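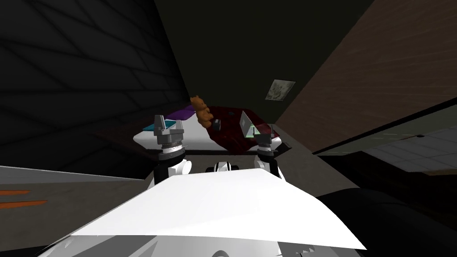 Comparison of parallel grippers in simulation, bedroom clearing task
Category: Manipulation > End Effectors and Controllers
4 min read

**ifeanyi_haruna**
Our group is selecting a parallel gripper model for a two-arm platform and would welcome comments on the method before the results are circulated. Two candidates are under review, the Flodura and the Tinent, each run under the same joint controller in the rendered bedroom. The items on the bed differ considerably in shape and stiffness: an open laptop, a small teddy bear, a small teal book and a dark red blanket under several of them. Each gripper completed 520 attempts. The Flodura model performed better on the bear and the blanket. The Tinent model performed better on the book. Neither is satisfactory on the laptop, where the fingers tend to push the base across the blanket before they close.

**t_pacheco**
Thank you for posting this. Please state whether the finger friction values were supplied by the manufacturers or tuned by your group. If they were tuned separately for each gripper, the comparison is between two tuning efforts and should be labeled accordingly.

**ifeanyi_haruna**
They were tuned by our group. A single value was used for both models.

**laurinda.prata**
I do not agree that a single value is the fair choice. The two products have different pad materials, and a shared coefficient removes the property a buyer would be paying for. In our laboratory we measured each pad on a bench fixture and entered the results separately. The ranking on thin objects was reversed when we did so.

**t_pacheco**
That is a reasonable position where bench data exist. Where they do not, I would still prefer the shared value, stated openly.

**KShezi**
The laptop result may have little to do with the gripper. In your view the right gripper is just short of the laptop with its fingers open, and both hands are at much the same height. If the controller holds that height during the final approach, contact will be made with the edge of the base and the object will slide. We observed the same behavior with the Ugwu controller until we added a short descent phase and limited the closing force. I recommend repeating the laptop attempts with 100 trials per gripper and a revised approach before any conclusion is drawn about hardware.

**ifeanyi_haruna**
The approach height is indeed fixed in the present version. I will revise it and repeat the trials as suggested.

**beatriz_mota**
I would add a question about the blanket. A deformable surface is costly to simulate, and many groups reduce the contact resolution to keep run times acceptable. We found that grasp success on cloth was unreliable below 2,000 contact points. What setting was used?

**ifeanyi_haruna**
The setting was lower than that. The blanket figures should therefore be treated as provisional.

**laurinda.prata**
In that case I would withhold them. A provisional figure placed in a table is quoted as a final one within a month.

**KShezi**
I would publish them with the setting listed in the same row. Readers are able to judge.

**ifeanyi_haruna**
Both views are noted. The revised laptop trials will run in September under the existing controller and under the Gernov controller, with 6 starting poses for each arm. Pad measurements will be included if the fixture is available to us by then. Laurinda, I would be grateful for the drawing of yours.

**laurinda.prata**
I will send it to you by private message this afternoon.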